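We got into Gikdale at 4 in the afternoon with the depth alarm chirping and Hugo on the bow, pointing confidently at a mooring ball that belonged to somebody else. Hugo Aranda has crewed for me before, so I knew to ask twice. The second ball was ours. It had a pickup line so furry with weed that I needed gloves and then wanted to throw away the gloves.

The guidebook gives Gikdale two paragraphs, one of them about the church. It does have a fuel dock, open every day except the one you arrive on, and a hardware store that sold me 200 feet of line I had planned to buy for less in Brurkberg. I paid up. The old anchor rode had started shedding like a cat.
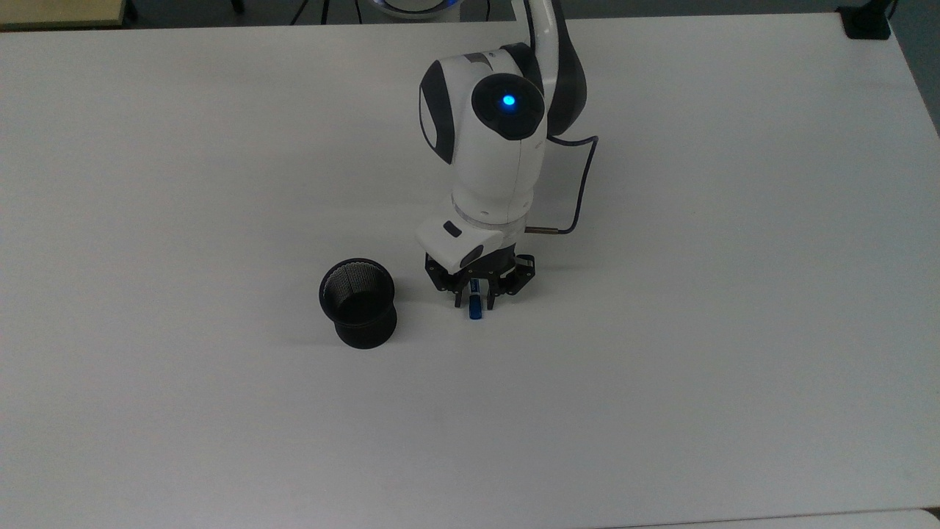 Sunday we stayed put, as the wind was on the nose and neither of us felt heroic. I changed the impeller on the raw water pump, a job the manual gives one cheerful sentence. Two of the cover screws went into the bilge. Hugo made chili and read me the weather every hour in a doomed voice.

The engine clock now says 503 hours, and the Pringle (named by the previous owner, and it's bad luck to change it, or so says everyone who doesn't have to spell it over the radio) is running cooler than she has since June. We leave for Trudivov at first light, by which Hugo means after pancakes.

Filed under: Cruising Log, Boat Chores
Print this post | E-mail this to a friend

3 comments

Dockside Deb: The fuel dock guy was out when we came through too. Try honking.

marty_k: Grease the screws next time and they'll stick to the driver.

Hugo: It was a very similar mooring ball.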